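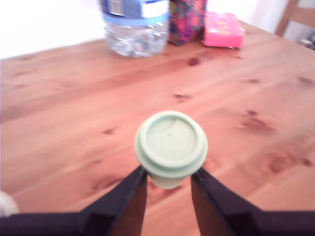 食卓の片付け作業（蓋付きカップの把持、移動、設置）で、把持判定は「成功」のまま、設置後にカップが倒れる事象が出ています。対象はErkvilleサイトのテーブル作業セル、制御ソフトはHafstein、グリッパーはCekexの二指タイプです。人手なしで片付けを任せられるかを見る評価の途中で、件数がそろったため起票します。淡い緑のカップの場合、指は蓋の下の、胴が細くなっていく部分を左右から挟みます。胴が先細りなので、指の接触高さが少し変わるだけで必要な開き幅も変わります。

件名：設置後転倒（把持判定は正常）
状態：調査中
優先度：中
報告元：Irkitz 家事作業評価チーム

発生状況
試行433回のうち、設置後の転倒が28回。把持そのものの失敗はこの数に入れていません。転倒はすべて指を開く動作の直後に記録されています。エラーコードの出力なし。上位のタスク管理には「完了」で返るため、次の作業がそのまま始まります。

再現手順
1. カップをテーブル手前側に立てて置く。
2. 「片付け」タスクを開始する。
3. 把持判定が出たら移動を許可する。
4. 設置後、指を開いた時点のログを保存する。

対応履歴

9:40　サポート一次回答
指先の摩耗、および開閉の原点ずれを疑う。清掃と原点復帰の後、同じ条件で再試行を依頼。

11:15　報告者
清掃、原点復帰とも実施。変化なし。閉じ位置を目視で確認したところ、左右の先端はほぼ接する位置まで寄り、間に細い隙間が残る。片側だけの遅れは見られない。 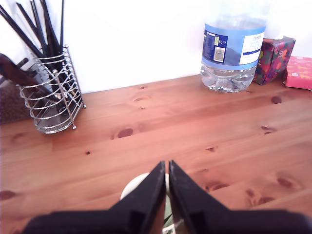
図2　閉じ側の指先。指の奥に白い丸みのある物の縁。後方に5L表示の水ボトルと柄入りの箱。

13:05　サポート
閉じ位置は許容範囲内と判断。転倒時のログを送付願います。検出器が背景の物体を拾っていないかも併せて確認したい。

13:50　報告者
ログ2,353行を添付。背景物体への誤検出なし。透明なボトルは輪郭が不安定になるものの、把持候補には上がっていない。白い物は「容器（種別不明）」の分類で、候補から除外済み。

15:20　サポート
該当区間を確認。設置判定から開放指令までの待ち時間が300 msで固定されている。アームの下降が終わりきる前に指が開いている可能性あり。待ち時間固定をやめ、手先速度が収束してから開放する設定に変更してください。

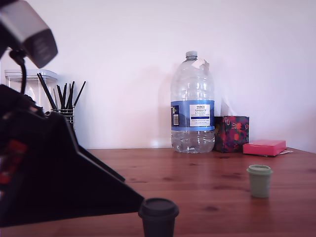

イングヴァル・ルンド（Ingvar Lund）
Irkitz 作業自動化評価 担当技術者

設定変更後の所見を追記します。

収束待ちに切り替えた状態では、淡い緑のカップでの転倒は今のところ再現していません。ただし試行数が足りないため、解決扱いにはしないでください。1件あたりの所要時間は延びています。

濃いグレーのカップについては別の問題が残ります。手前に置くとグリッパー先端との距離が近く、接近経路の計画が通らないことがあります。緑のカップのようにテーブルの中ほどから右寄りに立っていれば、計画は通ります。奥にはボトル、ティッシュ箱、黒い細い棒を束ねた金属製の立てが並ぶため、アームを奥へ逃がす経路も限られます。棒は上に広がって立っており、干渉モデルを円筒ひとつで近似すると先端側が漏れます。現在は立ての周囲に進入禁止領域を手で設定しています。

家庭での使用可否という当初の問いに対しては、現時点で「不可」と回答済みです。理由は転倒率そのものより、転倒を検知できない点にあります。人が作業していれば倒れたカップは見れば分かりますが、本システムは完了を報告して次へ進みます。中身の入ったカップは評価対象外のままです。

未処理項目
・開放後の姿勢確認（カップが立っているかの再撮像）を標準手順に追加。担当：Hafstein側
・先細り形状に対する把持高さの下限値の見直し。担当：Cekex側
・手前配置時の接近経路。別チケットに分割予定
・進入禁止領域の自動生成。時期未定、12月の版には含まれない

16:30　サポート
追記内容を受領。状態を「経過観察」に変更。同じ配置での再試行結果を本チケットに添付してください。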